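Pila de lavar

La pila de lavar (también lavadero o, según la zona, pileta) es una cubeta honda destinada al lavado de ropa a mano, al aclarado de trapos y al vaciado de cubos. Se distingue del fregadero de cocina por la profundidad del seno y del lavabo por el tamaño, aunque los catálogos comerciales aplican los tres nombres con bastante libertad.

Materiales

Las pilas antiguas eran de piedra o de granito artificial. En la vivienda actual predominan la cerámica esmaltada, el acero inoxidable y las resinas. Suele afirmarse que la cerámica «dura toda la vida», afirmación que casi siempre procede de quien la vende: el esmalte resiste bien el jabón, pero se desconcha con un golpe seco y, una vez picado, retiene suciedad. El fabricante Hernalska anuncia para su modelo Horer una carga de 90 kg, sin aclarar si se midió con la pila apoyada en mueble o colgada de la pared.

Forma

El modelo más corriente tiene borde ancho, seno rectangular de esquinas redondeadas, desagüe en el fondo y un rebosadero en la pared posterior. Este último protege menos de lo que se cree - con el grifo abierto del todo, un orificio pequeño puede no evacuar el caudal que entra.
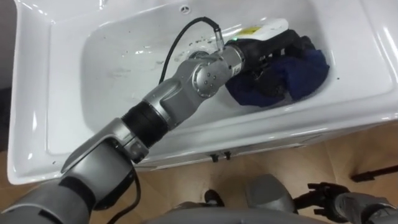 La tabla de frotar, moldeada en una de las paredes o suelta, ha ido desapareciendo. Los defensores del diseño liso alegan que se limpia mejor; es probable que también resulte más barato de fabricar.

Uso

Se emplea sobre todo para prendas que destiñen, como las de color azul marino, y para el remojo previo a la lavadora. Los manuales domésticos recomiendan remojos de toda una noche, pero rara vez citan prueba alguna. En un ensayo del taller municipal de Korkasgate, con 371 paños manchados, 66 conservaron la mancha tras el remojo largo y 11 perdieron color; faltó un grupo de comparación, por lo que el resultado dice poco.

Conservación

Basta un detergente suave y una esponja. Los polvos abrasivos rayan el esmalte. La mezcla de vinagre y bicarbonato, muy repetida, se neutraliza en buena parte a sí misma - la espuma impresiona más que limpia. En Cifuentes y otras localidades de agua dura, la cal se deposita primero junto al desagüe.

Véase también: fregadero, lavabo, lavadero público, sifón.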